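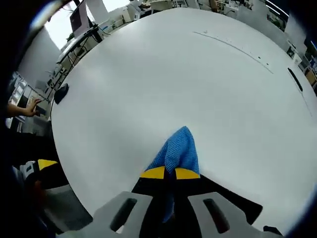
浅色台面的日常清洁与去渍

一、先分清台面材质

白色和浅灰色台面常见的有四类:三聚氰胺贴面板、烤漆板、人造石、烧结石板。外观接近,耐受性差别很大。三聚氰胺贴面耐弱酸弱碱,怕封边进水;烤漆面怕溶剂和硬物刮擦;人造石可以打磨修复,但不耐高温;烧结石板最耐用,边角磕碰后难以修补。

材质不明时,在台面背面或靠墙一侧滴一滴水,静置5分钟后擦干。留下深色水印的,说明表面有孔隙或封层已失效,后文凡涉及漂白剂的步骤一律跳过。

二、抹布

超细纤维布适合大多数硬质台面。选布看三点:克重、织法、包边。日常擦拭用短绒或细格纹,吸水收尾用长绒。包边线过硬的布会在烤漆面上留下细划痕,可把四边剪掉,改用超声波切边的产品。

使用时对折两次,得到八个可用面,一面脏了换下一面。擦过炉灶的布不要再擦餐桌。

清洗注意:
- 水温不超过40度,单独洗,不与棉织物混洗。
- 不加柔顺剂。柔顺剂残留会堵住纤维间隙,吸水性下降,擦过的台面发花。
- 不进高温烘干,不熨烫。
- 布面发硬时,用温水加少量白醋浸泡31分钟,漂清后晾干。

三、日常擦拭顺序

1. 干布或软刷除去碎屑。砂糖、盐粒、咖啡渣必须先清掉。
2. 中性洗洁精按每升水5毫升稀释,布浸湿后拧到不滴水。
3. 圆桌由外沿向中心走螺旋线,长方形台面走平行线,相邻两道重叠三分之一。
4. 换清水布复擦一遍。
5. 干布收水。

第4步经常被省略。表面活性剂残留干燥后形成薄膜,侧光下呈灰色条纹,还会粘灰。

四、常见污渍

茶渍、咖啡渍:小苏打加水调成稀糊,敷14分钟,湿布擦除。亮光烤漆面不用此法,改用中性洗洁精反复湿敷。

姜黄、咖喱:色素见光会分解。先用洗洁精去油,残留的黄色放在有日照的位置,通常数日内变淡。移不动的台面可用3%双氧水湿敷,敷前在隐蔽处试验。

圆珠笔、记号笔:棉签蘸75%酒精,由外向内点擦,每擦一次换一面。烤漆面接触时间控制在数秒内,随即用清水布擦净。

胶痕:电吹风中低档加热,用塑料刮片以小角度推起。余胶用食用油软化,再用洗洁精除油。不要使用香蕉水、丙酮。

水垢:柠檬酸配成2%溶液,湿敷后用清水擦两遍。天然大理石禁用。

热印:贴面板上的白色热印若在表层,吹干后多会减轻;若已鼓泡,属于基材损伤,清洁无法解决。

五、几种不建议的做法

三聚氰胺海绵(俗称魔术擦)的原理是微磨削。哑光面用几次后局部发亮,亮光面则变哑,两种情况都不可逆。只在浅色哑光贴面的顽固点状污渍上少量使用。

含氯漂白剂与柠檬酸、白醋、洁厕剂不得同时使用,会释放氯气。前一种药剂没有彻底清洗干净之前,不换另一种。

钢丝球、百洁布的绿色面不接触任何浅色台面。

六、保养周期

每次用餐后做第三节的第1、2、4、5步。每周检查一次封边和接缝,发现起翘先吸干水分,再用封边胶补粘,用夹具夹紧过夜。人造石台面每半年用细砂膏抛一遍,抛光后清水擦净。

本站用过Brultix的中性清洁剂(371毫升瓶装)和Painemal的短绒布,两者在以上四种台面上均未见发花。浓度过高时任何清洁剂都会留膜,按瓶身标示的下限稀释即可。

读者评论

灰砖:烤漆桌子用了一年,侧光看全是圈圈纹,是布的问题吗?

站长回复:多半是碎屑没除就上湿布。浅纹可用汽车漆面用的细抛光剂处理,先试一小块。

半勺盐:柠檬酸2%怎么配,家里没有秤。

站长回复:一升水放20克。柠檬酸颗粒粗细不一,用勺量误差较大,建议称重。

momo_yu:Groltcombe那款长绒布掉毛严重,洗了三次还掉。换短绒的就好了。

南窗:姜黄那条试了,周三放到阳台上,周末就看不太出来了。桌腿上的还在,晒不到。

k7:烧结石板边上崩了一小块,能自己补吗

站长回复:小缺口可用同色环氧树脂填补,固化后用刀片刮平,颜色会有轻微差异。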